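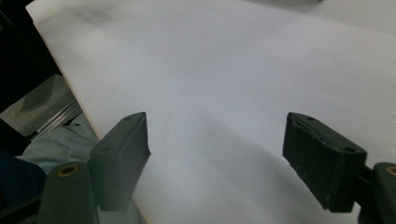
The Flenelska cable car climbs from the harbor to the top of Ellano hill in five minutes, and most people who visit the town ride it at least once. It's the first thing you notice when you come in by ferry. The cabins don't have engines. They hang from a steel cable that never stops moving during the day, and each one hooks on to it with a grip on the roof. Two dark gripper fingers over a white tabletop, with a wide gap between them and nothing held in it. The grips on the cabins are big and work by a spring. At the station the grip opens and the cabin slows to walking speed. When the doors shut, it closes on the cable again and the cabin is pulled out over the water.

There are 30 cabins on the line. The floor is steel and the windows go down to knee level, so small children can see out without being lifted. The ride starts over the fish market and then crosses the old boatyard. After that it gets steep. The cable passes over the roofs of Usuga, the part of town where the streets are too narrow for buses, and people who live there use the cable car to get home with their shopping. They have a yearly pass and a separate gate, which moves a lot faster than the visitors' line.

The highest tower on the route is 84 meters tall. Cabins rock a little as they go over the wheels at the top, and there's a loud rattle that surprises first-time riders. It lasts a few seconds. From this point you can see both sides of the bay and, on a clear morning, the lighthouse at Okau.

Before the line was built, the only way up Ellano was the stairs or a dirt road used by the quarry. The quarry company had its own cableway for carrying stone, and a few workers rode down in the buckets at the end of a shift although it was against the rules. When the quarry closed, the town bought the land and kept the path of the old cableway. Some of the concrete bases are still in use. The rest of the line is new, and so is the top station, apart from one wall of quarry stone behind the ticket office.

At the top there's a viewing deck, a café and a small museum about the quarry. The deck has room for 100 people and the staff close the gate when it is full. In August this happens most afternoons. The café sells soup, fried fish and a heavy almond cake, and prices are higher than in the harbor. The museum is free. One of the stone buckets stands outside the door and children climb in and out of it all day.

The best time to go is before 10 in the morning, when the light is on the bay and the line at the bottom is short. Evenings are busy again, with people going up for the sunset – bring a jacket, as the deck gets the wind straight off the sea. The cable car stops in strong wind, and a red flag goes up at the harbor station when it does. If you are already at the top, your return ticket can be used on the minibus.

Many visitors ride up and walk down. The stairs start behind the café and come out in Usuga, next to a bakery and a public fountain. It's a steep walk with few places to sit, and the lower part has no handrail. Strollers can go in the cabins but not on the stairs. Tickets are sold at both stations and by machine at the ferry dock. The machine takes cards only.

August
By the Travel Desk

84 shares | 5 comments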